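家庭用キッチンにおける移動マニピュレータの把持実験 プロジェクト報告書

提出:2023年7月
班員:Anahera Tautahi、Femi Usman、Nii Annan、Efren Navarro
指導:Ingrid Dvorak 先生

1. はじめに

本報告書は、プロジェクト演習で私たちの班が取り組んだ、台所での片付け作業を対象としたロボットアームの把持実験についてまとめたものである。前年度の班は、演習室の白い机の上で積み木とペットボトルをつかませる課題を行い、机上では安定して動くところまで作っていた。最終発表では、実際の家の中で使えるのかという質問が出て、答えられないまま終わったと引き継ぎ資料に書かれている。今年度はその続きとして、生活に使われている台所にアームを持ち込み、同じ手法がどこまで通用するかを調べることにした。

対象とする作業は、カウンターの上に置かれた食器をつかみ、シンクの中に移すことである。洗う、拭く、棚に戻すといった作業は範囲に入れていない。演習の期間が限られていることと、水をかけるとアームの保証が切れることが理由である。

2. 目標と役割分担

班で最初に決めた目標は次のとおりである。
・手首カメラの画像だけを使って、カウンター上の食器の位置を推定する
・食器を落とさずにシンクの底まで運ぶ
・人が途中で手を出さずに一連の動作を終える

役割は、Anaheraがデータの収集と整理、Femiが学習プログラム、Niiが指先の製作とアームの取り付け、Efrenが安全確認と記録を担当した。ただし途中でNiiが別の演習の発表準備に入ったため、指先の二回目の製作はEfrenが引き継いでいる。引き継ぎの際に図面の版が食い違い、古い穴位置で一組印刷してしまった。この分の材料は無駄になった。

3. 使用した機材とソフトウェア

アームと台車は研究室の共用機を借りた。班内では台車をSturkik、学習用のプログラム一式をSkokettiと呼んでいたので、以下でもこの名前を使う。

Sturkikは、キャスター付きの台にアームと制御用パソコンを載せたものである。カウンターの高さに合わせるため、アームの台座の下にアルミ材で下駄をはかせた。キャスターにはロックがあるが、アームを伸ばすと台車がわずかに回ることがあり、途中から車輪の前後に木のくさびを入れるようにした。

指先は黒い樹脂で、先端を丸く細くした形にした。前年度の指先は先端が平らで、器の縁に当たると器ごと押してしまったためである。左右の指の間隔は前年度より広くとっている。

カメラは手首の部分に一台だけ取り付けた。部屋全体を映すカメラを別に立てる案もあったが、三脚の置き場所がなく、人が通るたびに動いてしまうことが予備実験でわかったのでやめた。

Skokettiは、操縦した人の動きを記録し、画像とアームの姿勢の組から次の動きを予測するモデルを学習するものである。基本部分は前年度のものをそのまま使い、Femiが画像の切り出しと明るさの補正を追加した。

4. 実験場所

実験は、大学の近くにあるHollowayという共同住宅の台所で行った。入居している学生が昼間に出払う時間を使わせてもらった。家の人には、ふだん置いてあるものを片付けないようにお願いした。私たちが物をどけてしまうと、演習室の机で行った実験と変わらなくなるからである。

搬入は階段を使うしかなく、Sturkikはアームと台を分けて運んだ。組み直すたびにカメラの角度が少しずれるので、位置合わせ用の印を手首に貼り、毎回そろえた。この作業に慣れるまでは、組み立てだけで午前中が終わった日もある。

5. 台所の環境で問題になったこと

演習室の机と台所のカウンターとでは、画像の見え方がかなり異なる。カウンターは薄い茶色のタイル張りで目地があり、シンクの縁には暗い赤色の小さなタイルが帯状に並んでいる。前年度のモデルをそのまま動かしたところ、この赤い帯の上に物体があると判定することが多かった。細かい色の区切りが続いているため、物の輪郭と取り違えたと考えている。

ステンレスのシンクも難しかった。内側の壁が傾いていて、光の当たり方で見え方が変わる。シンクの底までの距離を画像から推定すると、同じ姿勢でも値がばらついた。

シンクの奥には整水器のような背の高いベージュの機器が置かれており、ホースがタイルの壁の前を通っている。もう一本のホースはカウンターの奥に沿って横に伸びている。アームがこれらに触れるのは避けなければならないので、機器のまわりには進入禁止の領域を設定した。最初は機器の本体だけを箱の形で囲んだが、ホースが領域の外に残っていることをEfrenが指摘し、ホースの通っている奥側も含めて広げた。その結果、奥に置かれた食器はつかめなくなったが、こちらを優先した。

黄色いボウルは色がはっきりしているため、検出しやすい対象だった。ただ、丸い金属の台か盆のようなものに載っている場合は、どちらをつかむべきかをモデルが決めきれず、縁の外側で指が止まることがあった。また、指が近づくとボウルの一部が左の指に隠れる。手首カメラだけを使う構成では避けられない問題で、隠れる直前の推定位置を保持する処理をSkokettiに加えた。

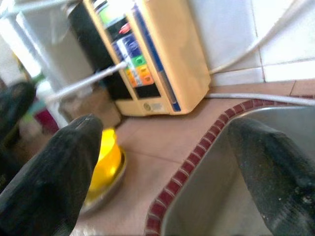 6. データの収集

操縦はAnaheraとFemiが交代で行い、全部で719回分の動作を記録した。そのうち、操縦者が途中でやめたものや、記録ファイルが壊れていたものは学習から外している。

5月の前半に集めた分は、あとで見直すと操縦のくせが強く出ていた。Femiは器の真上から下ろす傾向があり、Anaheraは手前から斜めに差し込む傾向があった。二人の動きを混ぜて学習させると、モデルは中間のような軌道を出し、器の縁に指先をぶつけた。そこで後半は、手前から斜めに入る動きに統一し、前半の真上から下ろす記録は学習に使わないことにした。捨てる量が多く、班の中でも意見が分かれたが、試しに両方で学習して比べた結果を見て決めた。

窓側から強い光が入る時間帯には、画像の一部が白く飛ぶ。カーテンを閉めればよいが、それでは家の人の使い方と違ってしまうので、開けたままの記録も残した。明るさの補正を入れたことで、多少の変化には対応できるようになった。

記録の名前の付け方は、最初は日付と連番だけにしていた。これでは後から食器の種類で探せず、Anaheraが全部の動画を見返して種類を書き足すことになった。次年度の班には、収集を始める前に項目を決めておくことを勧める。

7. 評価の方法

学習後のモデルについて、食器の種類ごとに20回ずつ自律動作を行わせた。対象はボウル、マグカップ、浅い皿の3種類である。置く位置は毎回Efrenが変え、操縦を担当した二人には決めさせなかった。

次のすべてを満たした場合に成功とした。
・指で食器を持ち上げている
・シンクの底に置くまで落としていない
・進入禁止の領域に入っていない
・人が停止ボタンを押していない

つかみ直しは、人が手を出さないかぎり認めた。ただし3回続けてつかみ直した場合は失敗とし、その場で止めた。

8. 結果と考察

最も安定していたのはボウルである。深さがあり、片側の縁を指ではさむ動作が記録の中にも多かった。失敗のほとんどは、シンクに下ろす最後の段階で起きた。底までの距離を実際より遠く推定し、器を押しつけて停止ボタンを押すことになった例が目立つ。

マグカップは取っ手の向きに左右された。取っ手が手前を向いていると指が取っ手に当たり、カップが回ってしまう。記録を見ると、操縦者は無意識に取っ手を避けられる向きに置いてから始めており、取っ手が手前にある例がほとんど入っていなかった。データの偏りであり、収集のときに気づくべき点だった。

浅い皿は予想以上に難しく、半分に届かなかった。縁が低いため、指先がタイルに触れるほど下げないとはさめない。タイルの目地で指先が引っかかり、そこで力が抜けることもあった。指先を薄く削ったものを試作したが、今度はたわんで皿が傾いた。形状だけで解決するのは難しく、皿をカウンターの端まで滑らせてからつかむような、別の動作が必要だと考えている。

進入禁止の領域に入った例はなかった。一方で、領域の手前で止まったまま動かなくなる例があった。境界に近い食器に手を伸ばしたとき、計画した軌道が少しでも領域にかかると全体を取り消す作りになっているためである。一部だけを修正する方法をFemiが調べたが、期間内には組み込めなかった。

9. 発表会での質問

中間発表では、Dvorak先生から、この台所で学習したモデルを別の台所に持っていったらどうなるかという質問を受けた。そこで、学内の生活支援サークルEstarexが使っている給湯室でも短い試験を行った。こちらは平らな天板で、シンクも浅い。ボウルについてはつかむところまで動いたが、シンクの位置が左右逆であるため、運ぶ方向を間違えた。モデルは画像を見てシンクを探しているのではなく、右に運ぶという動作を覚えていたことになる。この試験は回数が少なく、成功率は出していない。

また、なぜ部屋全体のカメラを使わないのかという質問もあった。3節に書いた設置の問題が主な理由だが、天井近くに固定できる場所があれば、指で食器が隠れる問題はかなり減るはずである。

10. 今後の課題

次の班に引き継ぐ内容を挙げる。
・シンクの底までの距離を、画像の推定だけに頼らず、指先の力の変化で判断する
・シンクの左右の配置が異なる台所でデータを集める
・取っ手の向きをあらかじめ決め、均等に記録する
・進入禁止の領域にかかった軌道を部分的に修正する
・指先の図面は版の番号を部品にも刻む

プログラムと記録は研究室の共有フォルダに置いた。指先の予備は工具棚の二段目の箱に入っている。細く削った試作品も同じ箱にあるが、たわむので評価には使わないでほしい。

謝辞

台所を使わせてくださったHollowayの皆さん、給湯室を貸してくださったEstarexの皆さんに感謝します。アームの配線については、Dvorak先生に放課後遅くまで見ていただきました。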